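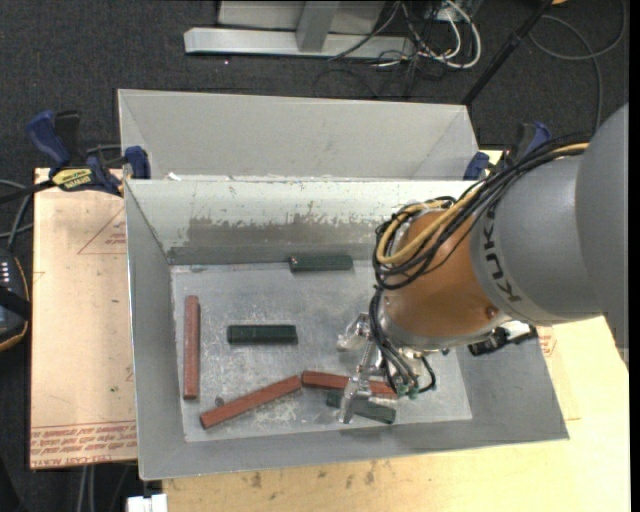 Workshop tips: software for bin picking, the bits I wish I'd written down sooner

By Araba Nartey
Posted in August | 10 comments | 280 shares

I've been meaning to put these in one place for ages. Most of them come out of the notes file I keep open while I'm working (mine is called MOAN.txt, and it's long). They're all about the software side of getting an arm to take things out of a bin. If you want to know about welding frames or wiring cabinets you'll need a different page, I'm hopeless at both.

Save your raw depth, always. Save it before you filter it, before you crop it, before you do anything clever. I had a lovely smoothing step that tidied the point clouds up beautifully, and it was rounding off the ends of every bar by just enough to make the pose fit slide along the length. I only found it because Yaa Agyeman had kept the raw files from the same runs on her own drive. Disk is cheap. Buy another disk.

Bare metal floors are horrible. A scratched, silvery bin floor throws light about all over the place, so you get holes in the depth and little floating blobs that look very much like something you could pick up. Take a scan of the bin with nothing in it, at the start of the day, and subtract that. Take a new one if anybody has so much as leaned on the bench. I run mine from a script called melwood (after the road I used to live on, don't ask me why) and it refuses to start a batch if the empty scan is older than the last calibration.

While we're on the subject, flaking paint on a bin wall has a ragged edge, and a ragged edge is exactly what an edge detector goes looking for. I mask the walls out for detection and keep them in for collision checking. Two separate copies of the bin model, two separate names. Please don't call them bin and bin2 like I did.

Clamp the bin, and then check it anyway. Bar clamps at the corners are grand, but I still have the software fit the rim at the top of each cycle and compare it to where it thinks the rim should be. The long straight rim is the nicest thing in the whole picture to fit a line to, so use it! If it's off by more than 5 mm I stop and shout. I used to let it correct itself quietly and carry on, and that hid a slipping clamp from me for most of an afternoon.

Colour is for sorting. I wouldn't use it for finding. Reddish-brown bars and dark green ones look miles apart to you and me, but a dark green bar in the shadow of an arm is more or less black as far as the camera's concerned. Find the shapes in depth first, then ask what colour each one is, and let it answer "don't know". Mine leaves the don't-knows until the rest are out of the way and has another look with the arm parked.

Model your hoses. I mean it. Everybody puts the arm and the gripper in the planner, and then there's a great bundle of cable coiled round the wrist that the planner has never heard of. I put a fat cylinder round the wrist and a second one down towards the gripper, sized to the worst loop I could make by wiggling the joints by hand. You lose a few grasps in the corners. You also stop snagging.

Limit the wrist while you're at it. Planners will happily wind the last joint the long way round to save a sliver of time. I cap it in software well short of what the arm will do, and add a cost for ending up far from the middle. Took ten minutes to write, and I'd put it off for a year.

For long thin bars, score more than one grasp along the length. The middle is usually best for balance, but if another bar is lying just under or beside it your finger wants to go where that one is. I sample along the bar, throw out anything where either finger's swept shape touches something else, and then prefer the middle of whatever's left. Bars tucked right against a wall get a different routine altogether: one finger down on the open side, nudge, look again. Don't try to be heroic with those.

If you wrap your fingers in anything shiny or see-through, measure them again afterwards. The wrapping changes the width, and the planner is still working from the drawing. I keep the finger size in one config file with a date next to it.

Name your failures. My log used to say "pick failed", 856 times, and I couldn't tell you a thing about any of them. Now it has to choose from a short list: no grasp found, no path found, closed on nothing, dropped on the way up. Sort by that on a quiet morning and you'll know what to work on next.

Last one, and it's a small one. Keep a slow mode on a single key, and have the planner draw its path on screen before it moves. I stole that from an old tool called Stundavico and I've put it into everything since.

Next time I'll do hand-eye calibration, if I can get through it without swearing.

10 comments
280 shares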